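Ingegerd Nyberg has run the dye laboratory at Kwiatkowski for 4 years. The mill supplies cotton jersey to garment makers, and most of her work concerns shade consistency between batches.

"Reds are the hard ones," she says. "A pale pink uses very little dye, so a small weighing error shows up as a visible shift."

The lab assigns every recipe a number. The current pink is 3791, developed last November for a customer, Govlow, that had rejected two earlier versions as too orange. Nyberg checks each lot under daylight and store lighting, then again after washing. 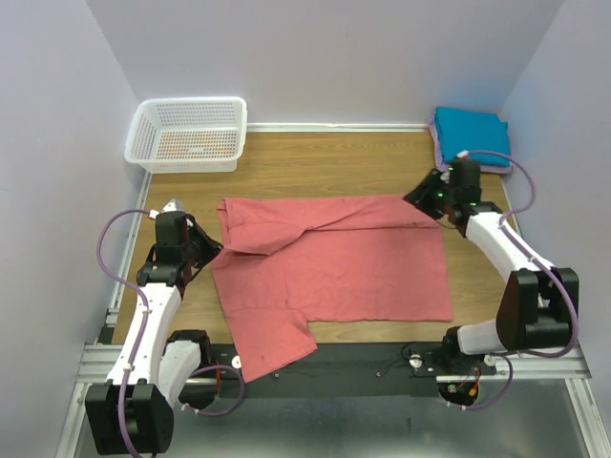
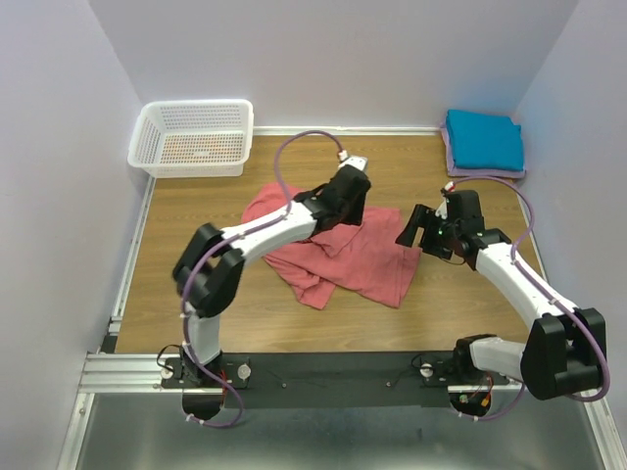
Fixation matters as much as the recipe. Reactive dye bonds to cotton in an alkaline bath, and whatever fails to bond has to be rinsed out. "If the rinse is short, the loose dye stays in the cloth and comes off in the customer's washing machine," Nyberg says. Her final soaping step is set at 80 degrees Celsius. She tried a cooler one on a 630-kilogram lot and went back.

Water hardness is her other concern. Calcium dulls the shade and can leave specks – a fault often blamed on the yarn. The mill tests its supply each morning.

Asked what home users should do, she keeps it short. "Wash it inside out, in cool water, with similar colors. Skip the bleach."

Interview by Sumeya Asfaw, 4 July 2022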